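Notes from the workbench: in praise of a big metal bin
08/09/2024

Hello again, and welcome to everyone who joined us over the summer. Last time I went on at length about labels, and I had a lovely pile of replies telling me to calm down, so this month it's storage of a plainer sort. Bins! Big open ones, with no lid, no dividers and no clever compartments.

I've had a soft spot for them ever since we moved the Tralard toy and block library into its present rooms. We had 68 little plastic tubs when we arrived, all stacked, all with lids, and I'd guess I spent half of every Saturday hunting for the lid that fitted. Bronisława Grabowska, who had the next table to mine in those days, simply tipped everything of hers into one deep metal bin and got on with it. I was scandalised. By April I'd bought one of my own (second-hand, from Skedadier, and a swine to get up the stairs).

What I like best is being able to see the bottom. With tubs you're always peering through cloudy plastic and guessing, whereas a wide bin lets you look in, spot the block you're after and have it out again. Sloping sides are worth having too if you can find them. Small things slide down towards the middle and don't sit sulking in a corner where your fingers won't go.

A few things I've learned the hard way. Put it on a table and not on the floor, or your back will complain before lunch. Empty it properly once in a while - tip the lot out, wipe the base, and only put back what you mean to keep. And don't fill it to the brim. I stop at 15 blocks in mine when I'm sorting, which looks stingy until you try finding one particular shape under a heap of fifty.

Painted metal does get knocked about, mind. The walls hold up well enough but the base takes all the punishment, and after a season of hard corners being dropped on it you'll have scratches and cloudy patches whatever you do. I rather like them. Afshin Rashti doesn't, and has twice offered to repaint mine in a nice cream. The answer is still no, Afshin.
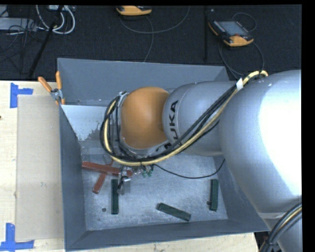
Do the scratches need treating?

Only if you can see rust or feel a rough edge. Rub the spot down with fine paper, wipe it clean and dab on a little metal paint, then leave it a full day before anything goes back in. Plain scuffs can be left alone.

While I'm on the subject, a couple of you wrote in about lining the base with felt. I tried it with an offcut from Grika and it was beautifully quiet for a week, after which it had collected every crumb and bit of fluff in the building. Rubber matting is better if the clatter bothers you - cut it slightly small so it lifts out easily.

Next month I'll be on to shelves, and the 51 brackets I seem to have bought by mistake. If you've a use for any of them, do drop me a line. I'm in most mornings, and the kettle's usually on.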